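3.2 Cell upkeep

The Stiltik arm is bolted to a bench beside a toy kitchen, which has a stove, a sink and a limited supply of dignity. Over 48 sessions we logged 2961 grasps, and most of our maintenance hours went to the gripper. Finger screws were retightened every 70 grasps, a figure we reached by waiting longer and regretting it.

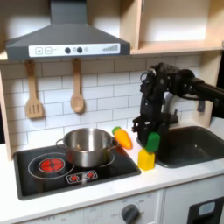
Figure 4. Block stacking on the toy counter, green over yellow.

Joint zeros were checked each morning against a printed jig. When the wrist drifted, Anikó Magyar reseated the encoder cable, and the drift moved politely to the elbow. Replacing the whole harness cured both. The kitchen itself needed only wiping down and, in January, a new strip of tape under one leg.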